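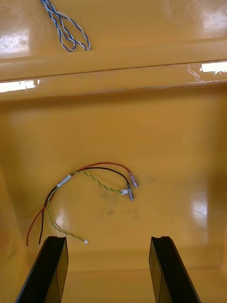
Wires in a yellow tray.

Moving to second shift

November 6, 2025

I have been on second shift at Brultero since April, and a few people have asked me how it's going, usually in the tone you use for someone with a bad back. It's going fine. I said I would write something about it, mostly for my sister, who is thinking of doing the same at her hospital.

Second shift for us is 2:30 in the afternoon to 11 at night. I worked days for 12 years before this, all of them in the office, doing purchasing. When they cut purchasing down to one person they offered me a place on the floor, building cable assemblies, and the only opening was on second. The pay is close to what I had, with the shift premium. I took it and told my husband after, which I don't recommend.

Sleep was the part I worried about and it was the easiest to sort out. I get home at twenty to midnight. For the first couple of weeks I tried to go straight to bed, and I lay there until two thinking about nothing much. Then Nisreen Nasrallah, who has the bench across from mine and has been on second for years, told me to treat midnight like six in the evening. So I eat something, I wash up, I read or watch one episode of whatever, and I go to bed at half past one. I get up at nine. It's more sleep than I had on days, when I was up at five-thirty to beat the traffic on the bridge.

The things that helped:

Dark curtains. We had blinds that leaked all down one side. I bought heavy curtains and hung the rod wider than the window.

Turning the phone off. My mother calls at eight in the morning and always has. I told her ten o'clock and she has mostly stuck to it.

No coffee after seven at night. I used to say coffee didn't affect me. It does.

Food is harder. Lunch break comes at 6:30 and the cafeteria is closed by then, so it's the vending machine or what you bring. I bought vending machine burritos for most of a month and felt terrible. Now I cook late in the morning and take half of it with me in a glass container. Soup, rice and beans, leftover chicken. The other half stays in the fridge for Tom and the kids. They eat at six and I eat at six-thirty, the same dinner in two places, and my daughter sometimes texts me her opinion of it while I'm eating mine.

The kids are what people really want to know about, and I don't have a neat answer. They are 14 and 11. On days I was home every evening, but I was tired and short with them, and a good part of that time was me telling them to do things. Now I see them on weekends and for a little while in the mornings when there's no school. During the week Tom does homework and showers and rides. He's better at the homework. He forgets the rides. Oliwia Jasińska, whose son is on the same swim team, has driven our boy home from practice four times this fall without being asked, and I owe her a very large cake.

I miss the evenings. I won't pretend I don't. There was a band concert in October that I had to take vacation hours for, and I'll have to do it again for the winter one. If your kids are small and you like putting them to bed, think hard about it. With mine the age they are, they're in their rooms by eight anyway.

What I got in exchange is mornings. I have the house from nine until I leave at two, and I had not been alone in my own house on a weekday since before my daughter was born. The first week I cleaned. Then I stopped cleaning. I walk down to the river path in Uvelside and back, I go to the grocery store when it's empty, I make my dentist appointments for eleven and don't have to ask anyone. The library in Estden has a Polish conversation group late in the morning that I've been going to, badly. My grandmother spoke it and I never learned more than the food words.

The money is worth mentioning if you're deciding. The premium came to $3,537 over the last six months before taxes. Some of that went on gas, as I used to carpool and now there's no one to carpool with, and some on the curtains. Most of it is sitting in the account for the roof, which needs doing before another winter, and we are not going to manage that, so it will be in the spring.

The drive home is better than I expected. There's hardly anyone out. I know all the lights on Carver Street now and if I leave the lot at the right moment I make every one of them. In summer I drove with the windows down. I'm less sure how I'll like it in January with ice on the bridge. Tom wants me to get snow tires and he's probably right.

The work itself I don't have a lot to say about. I was slow to begin with and now I'm not. My hands were sore in May. It's quieter at night than it is in the afternoon, and after the day people leave someone puts the radio on, and there is an ongoing disagreement over the station that I stay out of.

If a day opening comes up I'd have first pick at it in the new year. I keep going back and forth. Tom says take it, my daughter says she doesn't care, and my son wants to know if it means Dad stops making pancakes for dinner. I have until the end of the month to put my name down, and for now the form is on the fridge under the pizza menu.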